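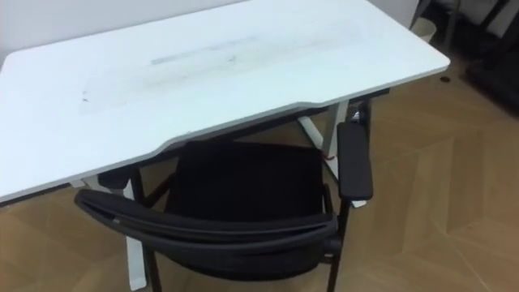

cevham_rocks: Go with the Molldale limestone, seriously! We ordered 1,000 pavers from them in May and the color is gorgeous, all soft buff with little shell bits in it.

Posted 28 Dec 2019

gritstone2: Love a shelly limestone, but for a driveway? I'd want granite under car tires. Czerwiński quoted me $1,989 for 2 pallets, sawn edges, delivered.

cevham_rocks: Ours is a patio so fair point. Still, the Molldale stuff is dense! Ask them for the absorption figures.

slabhappy: Granite here too, from the Heltcombe yard. They let you walk the racks and pick your own slabs (I was in there all morning, best day out I've had in ages).

gritstone2: Did they charge extra for picking?

slabhappy: Nope, only for cutting. Bring gloves!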